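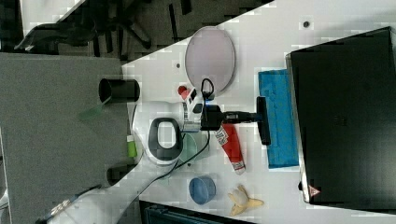

Looking after old family things, the museum way

Posted 9/4/23

I spent a very happy afternoon last month behind the scenes at the Kikdale museum, where they let a small group of us into the stores to see how the things that aren't on show are kept. I went for the costumes and came home wanting to repack my entire loft! Almost everything they do can be done at home with a few sheets of tissue and a soft brush, so I've been working my way through my own cupboards ever since (Gran's christening gown, Grandad's medals, a great many postcards).

Start with clean, dry hands. The white cotton gloves you see on the telly are used much less than I thought. For paper and old books, bare hands that have been washed and properly dried are better, as you can feel what you're doing and you're less likely to tear a page. Gloves do come out for metal and for photographs, and those are nitrile ones, the sort you can get at any chemist. Take your rings off first, and your watch, and anything dangling round your neck.

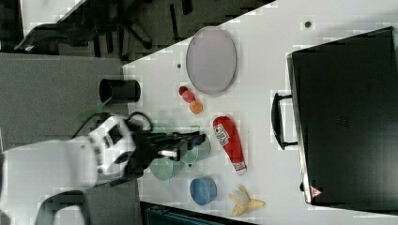 Pencils only. Pens stay outside the room. If you want to put a name on the back of a photo, use a soft pencil, lay the photo face down on something clean and hard, and write lightly near the edge. On the shiny modern kind pencil won't take, so write on the envelope instead (before the photo goes in, or you'll press the writing through).

Dusting

A big soft make-up brush is perfect for china figures and carved frames. Brush towards a vacuum cleaner nozzle with a bit of old tights stretched over the end and held on with an elastic band, and anything that does come loose will be caught in the tights. Leave flaking paint alone completely. And no furniture spray on anything you love.

Silver wants polishing far less often than most of us do it, because every polish takes a little of the silver off. I now give the Coler christening spoons (Coler was my mother's family) a wipe with a soft cloth and put them away in acid-free tissue, and they look lovely.

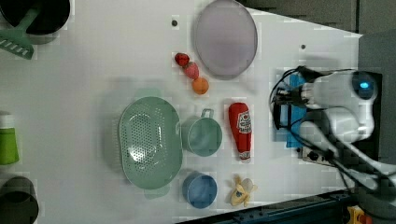

Photo: Sidra Paracha

Folding and rolling

This was my favourite part. Old fabric splits along its folds, so make a long soft sausage of scrunched acid-free tissue and lay it inside each fold before you close it. Sleeves get a bit of padding too. Flat things such as tablecloths and samplers can be rolled round a wide cardboard tube, with tissue round the tube first and more tissue over the top. If you have to fold, take the piece out every November and fold it in different places. It takes me one evening with the radio on, and I look forward to it!

Please don't use plastic dry-cleaning bags. An old cotton pillowcase, washed without fabric softener, makes a splendid cover for a gown on a padded hanger.

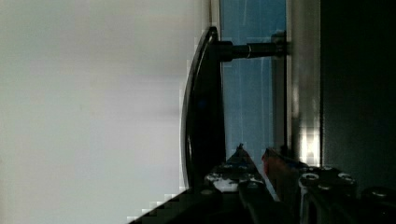 Where to put it all? Lofts get too hot and cellars too damp. Under the spare bed is good, or the bottom of a wardrobe on an inside wall. Mine went into four lidded boxes, and I've stood a moth trap nearby. Check it every three months or so.

Last of all, labels. Every single thing in the Kikdale stores has a number on a cotton tape or a card tag, tied on and never stuck. I fell rather in love with 1269, a tiny quilted bonnet with its tag tucked in beside the ribbon. At home you hardly need numbers, but do tie on a tag saying who it belonged to and who told you so. My Farooqui cousins did theirs over a weekend with my aunt sitting in the armchair telling them what was what, and half of those stories were new to all of us.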